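Drawer in small wooden organizer swells and sticks on kitchen counter

Asked in Storage and Small Furniture
Viewed 167 times

I keep a wooden desk organizer with one front drawer on the kitchen counter. It was sold under the Damlow name and is two years old. From October through spring the drawer runs freely. Every July it binds when it is 7 mm from closed and has to be pushed home with the heel of the hand. The counter is flat; I checked it with a level in both directions.

I have vacuumed the runners. They are plain wood on wood, no metal slides. The drawer bottom is not sagging. Is there a fix that does not involve planing? I would like to keep the finish intact, and I do not want anything on the runners that smells, as there is food nearby.

2 answers, sorted by score

Answer 1 (score 27, accepted)

Seasonal binding at the same point each year is moisture movement in the drawer sides. Wood swells across the grain, so the sides get taller and rub on the top rail of the opening.

Confirm it first. Pull the drawer out completely and look along the upper edges of both sides for a shiny or darkened strip. Chalk the edges, close the drawer, open it, and see where the chalk has rubbed off. If the marks are on the top edges only, do the following:

Let the drawer sit out of the box in a dry room for a few days.
Rub the top edges and the runners with plain paraffin or beeswax. Unscented, and no oil of any kind.
Buff with a cotton cloth and refit.

If it still binds, take 220 grit on a flat block to the rubbed spots only. Those edges are normally unfinished, so the visible finish is not affected. Do this in the humid season. If you sand in winter you are guessing how much to remove.

Also check what is next to it. Mine was beside the kettle and the steam went straight into the opening. Moving it to the other end of the counter did more than the wax did. 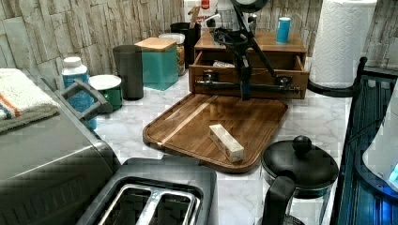 Answer last changed: May 4, 2025

The one on my counter has the same layout, flat top with an open-front drawer under it. I keep only light things in the drawer and a small cup on top. A heavy load on the top panel can bow it down onto the drawer – worth ruling out before you sand. Keep wet cutting boards away from the front as well. Dry them on edge somewhere else.

Answer 2 (score 2)

I had one from the Hassanpour store in Lundavcombe and just took the drawer out and used it as a cubby. Works fine. Candle wax did nothing for me but I may not have used enough. Someone on the Goltovov board said bar soap, which I would not use – it pulls in moisture and goes gummy.

Comment on answer 1: Marks were on the top edge, left side only. Waxed it and moved it away from the dishwasher vent. It closes with one finger now. I have not sanded yet.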